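An afternoon with the Romans at the Lultano open day

The Lultano collection opens its doors to the public once a year, in October, and this time I took the early train to see it. I have been reading about the later Roman emperors for a good while, mostly about the period between Diocletian and the death of Constantine, and the collection is known for its coins from those years. It is kept on the upper floor of the Momia building, which it shares with other tenants, and on the open day all the floors can be visited on one ticket.

I got there shortly after ten. The queue at the desk was short and a floor plan came with the ticket. The plan is worth keeping, as the stairs at the back do not reach the top floor and the signs assume you have come up at the front.
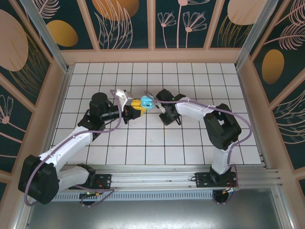
The coin room is smaller than I had expected. There are 106 coins on show out of a holding of some 3,000, and they are laid out by ruler, starting with Diocletian in 284. For anyone who has lost track of who ruled what, this is a help. Diocletian shared power first with Maximian and then with two junior emperors, Galerius and Constantius, the father of Constantine. The portraits from those years look much the same, with square heads, short beards and thick necks. Eckhard Gerlach, who gave the morning talk, said this was done on purpose. The four men were meant to be seen as one government, and a coin was the only likeness of them most people would ever handle.

Constantine's coins come next and the change is plain. He is clean-shaven and younger looking, and on the later issues he wears a diadem. Gerlach spent a good part of his talk on the reverses, where the sun god Sol goes on appearing for years after the battle at the Milvian Bridge in 312. He was careful about what this proves. Dies were cut in many mints, old designs stayed in use, and an emperor with a large pagan army had reasons to move slowly. Somebody asked whether Constantine was a sincere Christian and Gerlach said the coins could not settle it.

The talk ran over by a quarter of an hour and I went down for lunch. The café is on the ground floor. The soup was good and the coffee was weak. Prices are what you would expect.
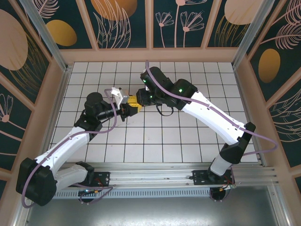 Two arms and a yellow block over the white tiles.

After lunch I went to the second talk, by Kacper Sobczak, on Roman roads and the imperial post. It was held in the Wilczyńska room, which seats 80 and was nearly full. He used the journey of Constantine from the court of Galerius to his father in the west, in 305, as his main case. The well-known story has him disabling the post horses behind him so that he could not be followed. Sobczak does not believe it. The tale comes from writers who wanted either a hero or a schemer, and he thinks a man travelling with permission had no need of such tricks. He then went through how the relay stations worked, who paid for them (mostly the local people, who complained) and how fast a message could really go.

I would have liked a handout with the map on it. The screen was pale with the blinds open, and the names of the smaller stations could not be read from the back rows.
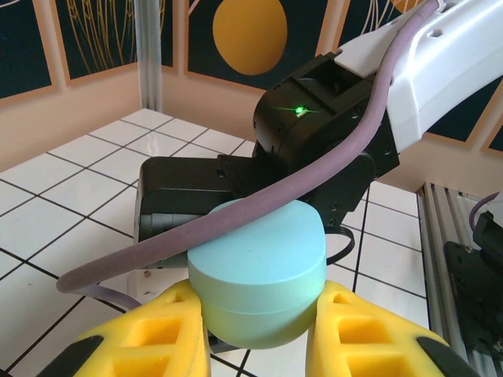 There was time before closing for the bookstall, run by Clulluvness, a second-hand dealer with a decent shelf on late antiquity. I bought a worn translation of Lactantius and a guide to the mint marks of Trier. The dealer had a second copy of the guide in better condition, but it cost twice as much and mine will be used with a pencil.

A few practical points for next year. The coin room is quietest straight after opening and again after three. Magnifying glasses can be borrowed at the desk – ask for one, as they are not set out. The labels are clear but give the date of the coin and nothing on where it was found, so bring your questions to the talks. Tickets were £2 and the last entry was at four o'clock.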